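Updates > Residents > Keys and Access
Filed under: Tenancy Notices
November | Posted by Saqib Minhas, Diltia Housing Office

Changes to key collection at Pruvport begin this month. The details follow in this thread.

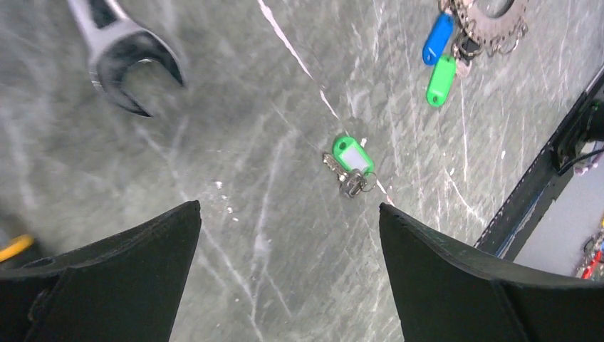 Two keys on a split ring with a green tag.

1/ The Diltia Housing Office will issue keys for all 259 Pruvport apartments from the Plerkier Street desk. The Pirzada lobby desk no longer holds spare sets.

2/ Leaseholders must bring photo identification. A person collecting on behalf of a leaseholder needs a signed letter naming them and the apartment.

3/ Sets may be borrowed for up to 60 minutes during a lockout. Please call before you come. After 6 p.m., calls go to the night line printed on your lease.

4/ Lost keys should be reported on the day the loss is noticed. The replacement charge is $31 per set and will appear on the next rent statement.

5/ Please do not write your apartment number or street address on a key tag. A name or a plain reference is enough for our staff.

6/ Residents moving out should return every copy, including any cut at their own expense. Mailbox keys are handled separately by the mail room.

7/ Questions about an existing charge may be sent to the office in writing. Replies to this thread are not monitored overnight.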